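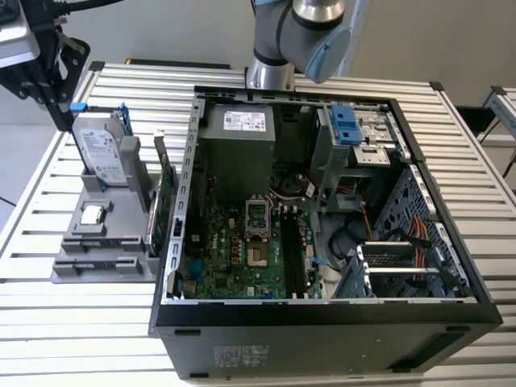 Most of the stoppages in a robot cell that handles desktop computers can be traced to how the bench was set up before the arm was switched on. These are the bench rules we use at the Anidby shop, written down for anyone who shares the cell or is building one like it. The first rule is that every part has one place. The hard drive stands in its caddy in the rear slot of the fixture, the processor lies in the shallow recess in front of it, and the card stands in its own vertical slot. The tower goes to the right of the fixture, on its side, open face up. If you set up from the other side of the table, walk around and check it from the operator's side before you start.

Before power on

Clear the table of anything that is not in the job. Screwdrivers go back on the rack, and so do the screws you took out of the side panel. A loose screw on a slatted table will find a slot, and later it will find the underside of a fixture and tilt it.

Unplug the tower from the wall and leave it unplugged. Hold the power button in for a few seconds after pulling the cord. Do this even if the last person says they did it. Never open the power supply itself. There is no task in our book that needs it, for a person or for the arm.

Wear the wrist strap while you load parts. Clip it to bare metal, not to a painted panel. Check the strap on the tester every Monday and sign the sheet.

Check that the fixture does not rock. Press on each corner with a thumb. Printed fixtures wear at the slots first, so try the drive by hand - it should go in and out without a twist. When a slot gets loose, print a new fixture. Tape in the slot works for a day and then the tape creeps.

Marking and numbering

Each fixture has a number and each number has its own saved positions in Gostus. Ours are 1379 and 3394. They look alike from across the room and they are not interchangeable. Read the number out loud when you load the program, or write it on the job sheet, whichever you will really do. If the number on the sheet and the number on the screen are different, stop there.

Job sheets stay with the tower, not with the fixture. When a tower is pulled from the table halfway through, its sheet goes along, with the last finished step ticked.

Fingers, tools and reach

Look at the gripper before every shift. You want the screws snug, the pads clean and the fingers opening and closing evenly. Wipe the fingers with a lint-free cloth and a little isopropyl alcohol and let them dry. Do not oil them. Oil ends up on contacts.

Run any new or edited program at slow speed with one hand on the enable switch. Keep it slow for the whole cycle, including the moves that you did not change. An edit to one waypoint can swing the wrist somewhere new on the way to the next.

Set the approach height from the tallest thing in the case, and measure it on the tower in front of you. Cases differ, even within one model line. The drive cage, the fan housing and the metal rails are the usual things to hit.
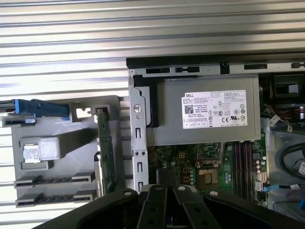
Fingers over an open Dell tower, no processor in the socket.

Treat an open processor socket as the most delicate thing on the table. Nothing travels over it with a part in the grip unless the part is going into it. Plan the path for the drive and the cards so that it goes around the socket side, even if it adds a few seconds. If a tower will sit for more than 15 minutes with the socket open, stop the job and put the plastic cover on.

Set grip force by part, and keep the list where people can see it. Ours is taped inside the door of the controller cabinet. Start low and work up until the part stops slipping, then go one step more and no further. Memory modules are held by their short ends or by the long edge of the board, never across the chips. Processors are held by the edges only.

Cables

Cables cause more stops than all the other parts put together. A person pushes a cable out of the way without thinking and the arm does not. Before each run:

Tuck loose leads down to the chassis floor or back over the side they come from.
Use the clips that are already in the case. Add a soft tie if there is no clip nearby.
Check pull tabs. A tab that stands up can catch on a finger.
Leave slack near every connector the program will plug or unplug.
Take a picture with your phone of the way the cables lie, so the next tower can be dressed the same way.

Don't cut a lead to get it out of the way, not even on a scrap tower. Somebody will use that tower for practice later.

The cable on the arm itself needs the same attention. Move the wrist through its full turn at slow speed and watch that the cable does not pull tight or drag across the case. Re-tie it if it does.
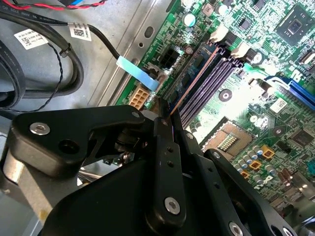
Seating memory is where we are strictest. Open the latches by hand before the program starts and look down the length of the slot for dust. The arm should press straight down and stop on force, not on position. If it stops early, it lifts away and waits for a person. We don't allow a second try without someone looking at the slot first, and we don't allow anyone to raise the force limit during a job to get through it. Write the stop on the sheet and reseat the module by hand.

People around the cell

One person runs the cell at a time. That person has the pendant, and anyone else who wants to reach over the table asks first. Reaching in while the arm is paused counts as reaching in while it is running. Put it in hold, wait for the light, then reach.

Keep sleeves, lanyards and long hair tied back. Take off rings. Gloves are fine if they fit close.

The Raju stop button by the table is tested at the start of each shift with the arm moving slowly. Press it, see that the arm stops, reset, and note the time. If it fails, the cell is closed until the electrician has been.

Closing down

Park the arm up and away from the table. Put the loose parts in antistatic bags with the job number on the bag. Towers that are not finished go on the Dremivov shelf, open side up, under a cover. Brush the slats along their length, then vacuum.

Save the program under a new name if you changed anything, and write one line on what you changed. The current release for tower work is 3842. Older ones stay in the archive folder and may be read but not run.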